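3.2 Task design and collection procedure

The course runs over 12 weeks, and the second half of it is given to the group project. In this section we describe how the student groups designed their tasks and how they collected the demonstrations. The training of the policies is treated in Section 4.

Each group had to propose one household task which the two-armed platform, called Luto by the students, could do by teleoperation at an acceptable speed. We gave only three conditions. The task must need at least one decision about which object to take first, it must not depend on a single fixed position of the robot, and it must be possible to bring everything back to the starting state in less than two minutes. The third condition looked unimportant to the students in the beginning, but in the interviews (Section 5.3) it was the one they spoke of most often. Two groups changed their proposal after the first Saturday session, when they understood that the reset took more time than the demonstration itself.

The group of Heo and Negussie chose the collection of waste paper in a living room. Their argument was that most student projects before theirs used rigid blocks or cups on a clean table, and that crumpled paper is cheap, safe for the grippers and never has the same shape twice. They also wished to work away from the laboratory, so the sessions took place in furnished rooms in Flurnbridge, with the curtains and lamps left as the operator found them. Tissue paper in one colour was placed at different heights – on the floor, on seats, on tables – and the operator had to put the pieces into a container standing on the carpet (Figure 3).

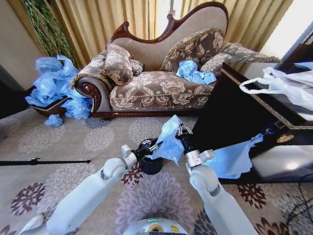 Figure 3. Paper collection task, view from the head camera. The right gripper holds a piece of tissue paper above the black container; more paper lies on the chaise longue and in and around the tray beside it.

The operators worked in pairs. One student controlled the arms and the other kept the written log, and they changed places after every 6 demonstrations. This interval was proposed by Kirsty Innes, who supervised the sessions, after the students complained of tired wrists. The logs contain the starting arrangement, the result of each grasp and any free remark. We asked the students to keep the failed grasps in the recordings, and to mark them in the log with the time of the failure. In total the group delivered 203 demonstrations, which were cut into roughly 2,000 shorter segments with the annotation tool Nandanine.

Some difficulties should be reported. The depth estimate on thin paper was often wrong by more than one centimetre, and the students learned to approach a piece from the side and to close the fingers late. Patterned fabrics and carpets made the segmentation less stable than the plain table in our laboratory, especially when sunlight entered from a window. Conall Gallagher, who was teaching assistant for this group, advised them to record the same arrangement in the morning and in the late afternoon. The group followed this advice only for a part of the rooms – the time in each house was limited – and for this reason we do not compare the two lighting conditions in Section 5.

The written report of each group was marked separately from the performance of its policy. A group with a weak policy and a careful log could therefore receive a good mark, and the students were informed of this rule before the project started.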